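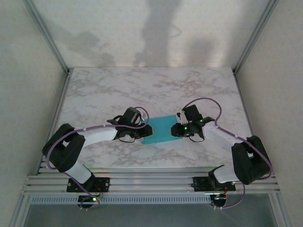

Bimanual cell, April, started 9:40

Goal for today: decide whether we keep the yellow foam fingers from Pernora on both arms or go back to the Skomon hard jaws for flat parts. Controller is still the Rotix build Esmaeil put on last week. Same gains left and right.

Part is the thin box with the teal side. It's awkward because it lies low and the arms have to come at it from opposite ends. Ran 20 tries per finger type, teleop, Kumudini driving, me logging.

Hard jaws first. They get under the edge well enough but the box turns as soon as one side touches before the other. Stopped twice to re-zero the right wrist. Encoder offset was 1261 before and 1263 after, so not the cause.

Foam next. Much more forgiving on timing. The slanted face lets you come in a bit high and still get contact. Downside is the wrist view. The fingers fill both bottom corners, and with the part between them you see the top edge and not much else of it. 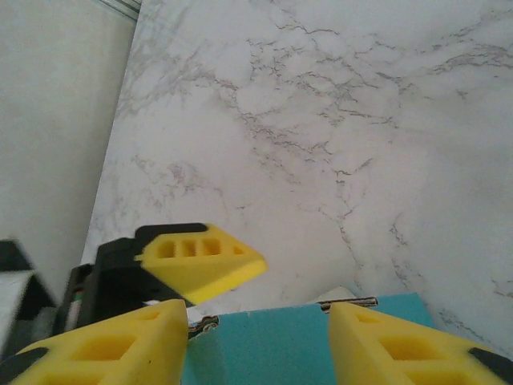 Kumudini ended up driving mostly off the fixed camera for the last few centimeters and only checking the wrist view for the other arm's finger. Daithí wants to tilt the wrist camera down a few degrees. I'd try moving it back first, the bracket has slots for that.

Some blur on the other arm when it moves. Exposure was on auto. Set it to manual, 490 in the driver's units, and dropped the gain. Need to rerun before saying if it helps.
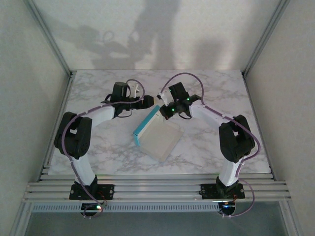 Box at an angle is the harder start pose for both finger types. The right arm has to come down from above and the left one stays out of the way until the right has the edge. If they go together they crowd each other over the middle. Hamidreza's handoff script doesn't know about this yet. It assumes the long axis runs left to right.

Left elbow motor was at nearly 60 C by noon per the log, right one lower. Check the left current limit.

To do:
Move wrist camera back, repeat foam set
Ask Esperanza for the Talebi mounts, order 3663
Add box angle to the log file
Re-tie purple cable on the right arm, the arc is too tall

Keeping the foam on for now.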